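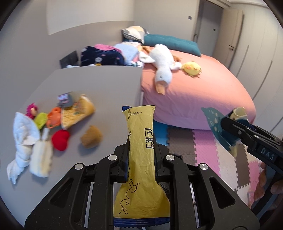
12/07/2019
By the Bratton kitchen blog

I gave the snack cupboard a proper going over this week and I'm so pleased with it that I keep opening the door to look. It's the narrow one next to the cooker, and it had got to the stage where you had to hold things back with one hand while you grabbed a biscuit with the other.

First job, everything out on the worktop and the shelves wiped down with warm water and a drop of washing-up liquid. Dry them properly before anything goes back. I left the door open for an hour while I had my lunch and listened to the radio.

Small packets are the real nuisance. They slide about, they fall down the back, and you find them two Christmases later. I stand mine on end now, like files in a drawer, in old shoe boxes with the lids off (the Odex ones from the market are a bit deep, so I cut the front down with kitchen scissors). Newest at the back, oldest at the front. If the date is printed somewhere silly I write it on the top edge in marker pen, nice and big.

Anything opened gets folded over twice and pegged. Ordinary clothes pegs do the job! I did buy a set of those fancy clips once and half of them snapped by August. Crisps go in a tin if there are more than a handful left, and nuts go in a jar in the fridge, where they keep much better than they ever did above the kettle. Heat and nuts don't get on.

Jars -- I like a 1000 ml one for pasta and the 300 ml ones for seeds and dried fruit. Bigger than that and you end up with an inch of stale sultanas at the bottom that you feel bad about throwing out. Cut the cooking instructions off the bag and tape them to the jar. I didn't do this with some couscous and had to guess, and we had porridge, more or less.

For crumbs in the corners, a dry pastry brush is better than a cloth. For sticky rings under the honey, lay a warm damp flannel on top and go and do something else for ten minutes. If you've got little moths, and I did one summer, then I'm afraid all the open flour has to go, and you want to hoover the screw holes and shelf edges as well, then empty the hoover outside straight away.

I lined the shelves with leftover wallpaper from the Feris shop in town, shiny side up, and didn't glue it -- just cut it a smidge too big and pressed it into the corners. It comes out for a wipe whenever I like. Next on my list is the drawer with the foil and the freezer bags, which currently won't open more than halfway.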